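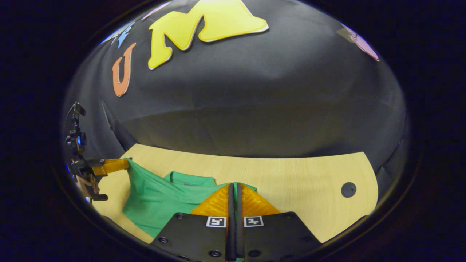 Ticket 651: newsletter sign-up emails going out twice
Opened April 28, 2026
Status: open, workaround in place

Print this page | E-mail this page

Hi all! Logging this properly now, as I've been answering the same question in the shared inbox all week and my copy-paste key is wearing out.

What people are seeing: you sign up for the craft newsletter on the Tutstead site, you get the welcome email, and then five minutes later you get the very same welcome email again. Same subject line, same footer, same discount code. The second code doesn't work if you've already used the first, so then people write in thinking they've been cheated out of something. Fair enough, I'd write in too!

What I'm running: the Nakau mailing plugin, with the form embedded on the home page and again at the bottom of the felt lettering tutorials. The store side is Cuvano and lives on its own server, so I left it alone at first (more on that below).

Step 1. Signed up with my own address from the home page form. Two emails. Great, at least it's easy to reproduce.

Step 2. Signed up with a different address from the tutorial page form. One email. Huh. Did it again with another address to be sure, and again just the one.

Step 3. Turned off the pop-up form, which I'd been blaming from the start – I never liked that thing. No change, still two from the home page. Turned it back on, with an apology.

Step 4. Cleared the site cache, cleared my browser, tried on my phone. No change. I know, I know, but you have to do it or someone will ask.

Step 5. Looked at the send log in Nakau. It only shows one send per sign-up! So the plugin thinks it's behaving. That sent me off in the wrong direction for a whole evening, reading about mail servers that retry when the other end is slow to answer. Our host says there were no retries. I believe them.

Step 6. Compared the full headers on both emails (should have been step 1, frankly). The first one comes from Nakau. The second one comes from Cuvano. So the store is sending its own copy, and it's using the same template because I pasted it in there myself last July when we moved the shop over from Tunstall. I have no memory of doing this, but my initials are on the template.

Step 7. Went into the Cuvano settings and found "Welcome new contacts" switched on. The home page form syncs contacts to the store and the tutorial form doesn't, so that explains step 2.

Workaround: I've switched off the welcome message in Cuvano. Tested with two fresh addresses from the home page, one email each.

Still to do:
- Find out if people who sign up at checkout now get no welcome at all. I suspect they don't.
- Make the discount code work for anyone who wrote in. If that's you, reply to your original message and I'll sort it out.
- Decide if the tutorial form should sync to the store too. I'd say yes, but not before the checkout thing is fixed.

I'm leaving this open until I've run a test order through checkout.

3 comments | 2 shares

Related tickets
Discount code rejected at checkout
Pop-up form covers the menu on small phones
Pattern download link expires too soon
Old Tunstall order history missing from accounts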